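PUBLIC ADMINISTRATION: STATE AND LOCAL GOVERNMENT
Unit 6 notes: State preemption of local ordinances
Instructor: Blair Morrison

Read the unit packet before using these notes. Sections 6.1 to 6.3 are on the exam. Section 6.4 is background for the paper.

6.1 Where local power comes from

A city has only the powers its state gives it. The federal Constitution mentions states and does not mention cities or counties. Two models are used to describe the grant of power.

Under Dillon's Rule, a local government may do what the state has expressly allowed, what is necessarily implied by that grant, and what is essential to its declared purposes. Doubt is resolved against the city. Under home rule, a city with a charter may legislate on local matters without asking first, subject to the state constitution and general law. Most states mix the two. A state may give home rule to cities above a certain population and keep counties and small towns under Dillon's Rule. Do not write on the exam that a state "is" one or the other unless you can say for which units. 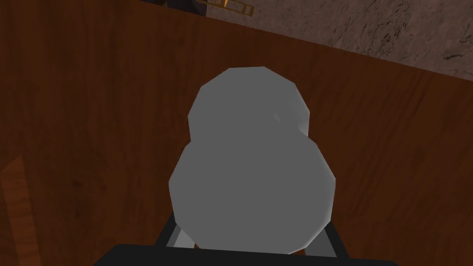 Fig. 1. Rendered gray form of two stacked spheres, the smaller on top, held in a gripper.

6.2 Types of preemption

Express preemption. The statute says that local governments may not regulate the subject. Look for the words "notwithstanding any local law" or "the state occupies the whole field."

Implied preemption. The statute says nothing about local law, but a court finds either that the state scheme is so complete that there is no room left (field preemption) or that the ordinance cannot be squared with the statute (conflict preemption). The usual conflict test is whether the ordinance permits what the statute forbids or forbids what the statute permits. Courts apply this test unevenly. An ordinance that is only stricter than the statute is upheld in some states and struck down in others, so check the state before you answer.

Floor and ceiling preemption. A floor sets a minimum and lets cities go further. A ceiling sets a maximum. A statute that does both leaves cities no choice at all, and students often miss this on a first reading.

Punitive preemption. The statute adds a penalty for the local government or its officers: a fine, loss of shared revenue, or removal from office. The legal questions here differ from those above, and we take them up in Unit 8.

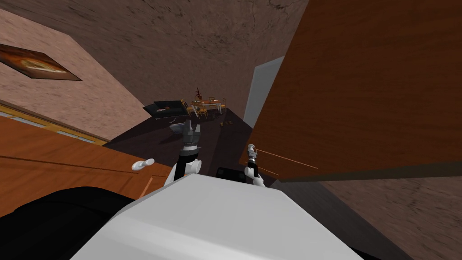
A note on reading statutes. Start with the definitions section. "Local government" may or may not include school boards, transit authorities and special districts, and the answer often decides the case. Then check the effective date and whether the act reaches ordinances already on the books. Findings and purpose clauses come last. They are of some use on implied preemption and of very little use on express preemption.

6.3 Worked problem: Graltcombe and Bristton

Two cities in Wurau County passed rental inspection ordinances. Graltcombe is a home rule city. Bristton is not. Graltcombe's ordinance covers 1,688 rental units and requires inspection before each new lease. Bristton's covers 900 units and requires inspection only after a tenant complaint. Both charge a fee of $200 for a failed inspection. In August the legislature passed the Geddes Act, which reads in part: "No local government shall impose a fee on the owner of residential property as a condition of leasing that property."

Work through the following in order.

(a) Is the preemption express or implied? It is express as to fees. The act is silent on inspections.

(b) Does the act reach Bristton's fee? The fee follows a failed inspection and is not plainly a condition of leasing. The city has an argument. Graltcombe's is weaker - its inspection must come before the lease, so the fee looks much more like a condition.

(c) If the fee falls, does the inspection survive? Look for a severability clause. Neither ordinance in the packet has one, and the state's default rule then governs.

(d) Does Bristton have authority in the first place? Without home rule it needs an enabling statute. This comes before preemption logically, but lawyers often brief it second.
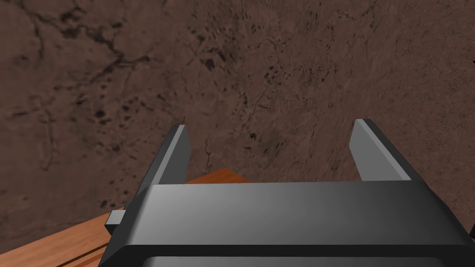 Fig. 2. Rendered brown wall, rough texture, with thin dark branching lines.

6.4 Why legislatures preempt

The stated reason is usually uniformity. Firms that operate in many cities prefer one rule, and so do some state agencies. Other accounts point to party differences between the legislature and the larger cities, and to trade groups that find one capitol easier to lobby than many city halls. The evidence is mixed and depends on how bills are counted. A bill amended into a budget act is easy to miss, and older counts often do.

Paper: 15 pages, double spaced, due 30th May. Pick one preemption statute and one ordinance it affects. Attach the text of both. Cite by section number - page numbers change between printings.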